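Progress report: shared laundry room, Henao House
Prepared for the Fetau Fund by Wilmer Taipe, building services
Apr 11, 2022

Period covered

This report covers the work done since the grant was released, up to the end of March. The grant paid for refitting the ground floor laundry room at Henao House, which serves the residents of both wings. Hortensia Cabrera kept the booking sheets and the spending record, and her figures are used throughout.

Work completed

The old floor covering was lifted and the new gray floor went down in one piece, with the joint at the wall sealed. The drain was cleared before the floor was laid. We had planned to reuse the existing water valves but two of them would not close fully, so all were replaced. The cost was covered from the amount set aside for plumbing and no extra money is requested.

The front-loading washers are in place and connected. Each was leveled and run empty on a hot cycle before residents were let in. The transit bolts are in a labeled bag in the supply closet, in case a machine has to be moved.

The room opened to residents 3 days later than the plan said. The delay was with the electrician, who had to come back to fit a cover plate. Kita Electric did not charge for the second visit.

Use of the room

In March the booking sheet shows 92 loads. The mornings fill first. The slot after supper is hardly used, and we have asked the night desk to leave the lights on until closing to see if that changes anything. Residents without a booking may use a machine if it is free, and those loads are not on the sheet, so the real number is higher.

Most people bring small mixed loads. We had expected more bedding, but many residents still send their sheets out with the weekly service and wash only their own clothes here. This matters for the detergent order, which was based on full drums. Hortensia has cut the next order and will look at it again after the summer.

Baskets

The application asked for 20 laundry baskets, and all were delivered by Hodach Supply. They are plastic, with openwork sides and a brown woven-look trim. We chose a rectangular shape so that a basket can stand on the floor directly in front of the washer door while a load goes in or comes out. Residents had been carrying wet clothes over their arms to the drying room, and the hallway floor was often slippery as a result.

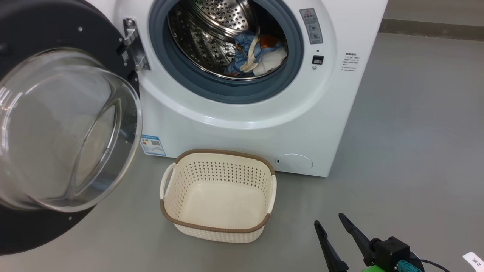 The baskets are meant to stay on the ground floor. In the first weeks several went upstairs and did not come back until we asked for them. There is now a line about it on the notice by the door, and the evening staff return any they find to the shelf. One basket has a split rim and has been set aside.

Care of the machines

Staff check the washers at the end of each day. The check is short: look in the drum, wipe the rubber seal and the glass, leave the door open overnight. Straps and belts are the main thing to watch for, as they wrap around other clothes and pull the load to one side. We now keep a few mesh bags on the shelf for bags, belts and anything with a long strap.

The filter behind the round cover at the bottom front is cleaned every 2 weeks. So far it has given up coins, hair ties and one button. Only staff open it, with a tray underneath for the water.

The makers' warning labels have been left on the machines. Some residents find the small print hard to read, so Hortensia is writing a large-print card with the main steps. A first draft was tried with a few residents and they asked for fewer words and bigger numbers. The second draft is with them now.

Problems still open

The drying room is damp when all the racks are full. The fan works but is too small for the room. We have asked for a price on a larger one and will send it when it arrives – this was not part of the original grant and we are not asking the Fund to cover it.

The folding table has not been delivered. The supplier has changed the date once already. Until it comes, people are folding on top of the low cabinet by the window, which is too low for anyone with a bad back.

Next steps

We will finish the large-print card, get the folding table in and ask for a replacement for the split basket. The booking sheet will continue in its present form. The spending record is attached with receipts, and the next report will follow once the table is in use.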